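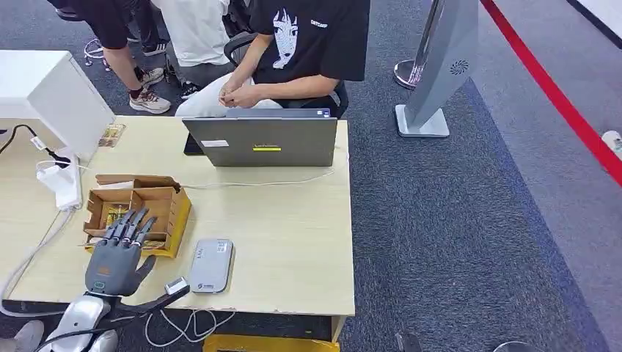
Photo: Duvent

FLUNVILLE, June 3, 2026 – Duvent today opened orders for Belay, a robotic hand kit for people who have run out of hands. The price is $179 a month, coffee not included.

"It won't ask about your weekend," said Meron Teshome, head of product at Duvent. "Some customers list that as a feature."

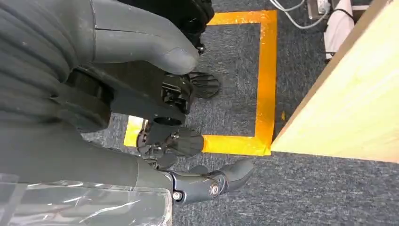

Belay comes with setup help and a manual of around 10 pages, two of them useful. Brergate will handle repairs. First kits ship in 8 weeks.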